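Chores and Shop-Floor Work: Where the Machines Stand

Gallery page, Lusbridge trials. Last revised 12 March 2024.

The question this page tries to answer is narrow. Given a job that a person does with one or two hands and very little thought, can a machine do it today, at a useful speed, without someone standing next to it? The jobs were chosen from two lists. One came from the Kastavine workshop, where parts and consumables are sorted at the end of each shift. The other came from ordinary households and covered laundry, dishes, floors and the clearing of surfaces.

Notes accompany each job. They are short on purpose. The full logs are kept with the Grimulus report and use the same job names.

Mixed-bin picking

The task is to take unlike items out of one container and put each where it belongs. It is the shop-floor version of emptying a kitchen junk drawer. Rigid items with flat faces are the easy part. Suction works on them, and so does a two-finger grip, and the choice between the two matters less than the vendors suggest.

Trouble starts with thin film, foil and anything that changes shape when touched. The outline measured before contact is wrong after contact. Suction leaks on creases. A finger grip closes on a fold and lifts less than intended. Hand tools with two handles are a separate problem, as the handles may swing about the pivot during the lift and the center of mass moves with them.
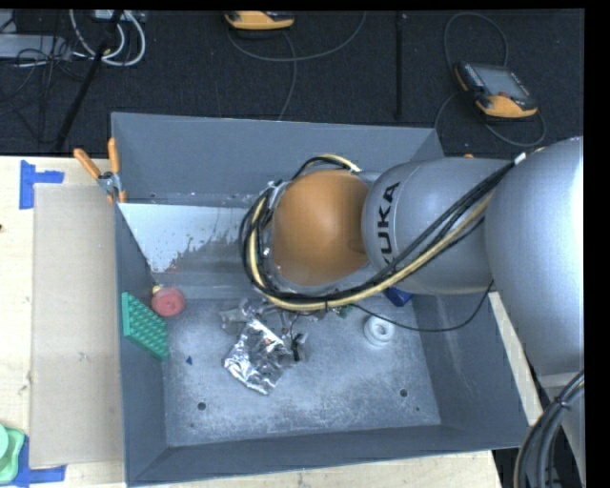 KUKA arm over a gray bin. Contents include a crumpled foil packet, a green block with raised bumps and a white ring-shaped roll. The orange-handled tool sits across the rim at the corner.

Can a robot arm replace a person at a mixed sorting station now?

Only where the range of items is known in advance and a person is available to clear the failures. On the Kastavine list, the item set was fixed at 15 types and the arm was allowed to skip. Out of 1000 attempts, 879 ended with the item in the correct tray. The rest were split between skips, drops and items placed in the wrong tray, and the last group is the expensive one, because it is found later by someone else.

Cycle time was scored separately. The arm averaged around 10 seconds per item. A practiced worker is faster than that on every type in the set and much faster on film and small fragments. The arm does not slow down late in the shift, which narrows the gap over a full day but does not close it.

Clearance at the walls

Items lying against a side wall cost more attempts than items in the middle of the floor. The tool has to come in at an angle, and the body of the arm and its cabling need room to follow. Sloping walls help somewhat. A deep bin with vertical walls was tried first and dropped from the list. Cable routing should be checked at the extremes of reach before any scoring begins. Two early runs were discarded when a hose caught.

Folding laundry

Towels are done, in the sense that a machine can fold a towel and the result is acceptable. Shirts are possible when presented flat. A mixed basket is not done. Most of the time goes into finding two corners of the same garment, and the folding itself is a minor share of the total. No unattended run on the household list finished a full basket.

Loading a dishwasher

Plates of one size go in reliably. Mixed bowls and cups do not, mainly because the best rack position depends on what has already been loaded. Cutlery was handled only when laid out separately, which moves the work back to the person. Glassware was excluded.

Floors

Vacuuming is the one household job here that can be called solved, with the usual conditions: no cords, no socks, no thresholds above the rated height. Picking up the cords and socks is a mixed-bin problem without the bin, and scores worse.

Clearing a table or bench

Clearing needs a decision before it needs a grip. A scrap of wrapping goes in the trash and a small fastener goes back in a drawer, and the two can be the same size. The sorting rules were written out by hand for both lists. Where a rule was missing, the machine was told to leave the item. A cleared bench therefore still had things on it.

Reading the results

Scores are per attempt, not per item, so one stubborn item can appear several times. Skips count as failures. Human help was logged whenever a hand entered the work area, including to right an item that had tipped over. Jobs on the two lists were run with different equipment and should not be ranked against each other.

The log format was set out by Jankauskaitė and has not been altered between runs. Requests for the raw tables should name the list and the job.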